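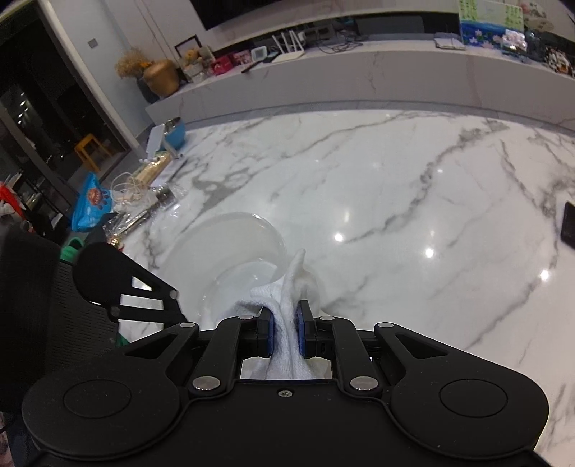 So I gave myself the whole of Wednesday, 24/07/2024, to deal with the living room, and I want to talk about how that went.

The marble floor is the reason I said yes to this apartment back in February. It's white with gray veins running across it on the diagonal, and when the ceiling lights are on they bounce right back up at you. Gorgeous! It also means every single thing you put down on it shows, and I am a person who puts things down. Bags, cables, my phone (always my phone), the teal pot that lives over by the ledge and has no business being in the living room at all.

My rule this time was floor first, TV cabinet second. Last time I did it the other way around and spent the entire morning moving the teddy bear and the little white clock from one end of the cabinet to the other, and the floor looked exactly as bad at lunch as it did at breakfast.

Cloths! I have opinions. I used to buy the fluffy Vitholm ones and they leave lint on anything glass, so now it's plain white cloths and I wash them without softener. A glass bowl gets a rinse, a wipe on the inside, then the rim, then a second cloth for the outside. Two cloths per bowl, yes. My sister thinks this is nuts. For the marble I use a squirt of Plidus in warm water and no vinegar ever, because vinegar eats marble and I'd like my deposit back.

The blue bag with the paw on it is its own category. Things go in there when I don't know where they go, and then the bag gets hung on a hook and I forget it for a season. I'm trying a new thing where the bag has to be empty by Sunday -- we'll see.

Then there's the cabinet. I'm keeping the framed flower painting, all those greens and blues, and the picture frame leaning on the wall can keep leaning until I find my hammer. The router stays too, obviously, even with its antennas sticking up. The pink gift box and the red box I go back and forth on. They're pretty, but I know full well that a pretty box on a shelf is just a drawer I have to dust. The colorful packages on the far right are going to the kitchen.

I'm not touching the dried flowers in the gold vase. I tried dusting dried flowers once and was picking up bits for a week.

Digby Maihi asked in the comments last time what I'd do about storage, and the answer is I've been eyeing a lidded bench from Arnenard. It's 103 dollars, and I haven't measured the wall yet.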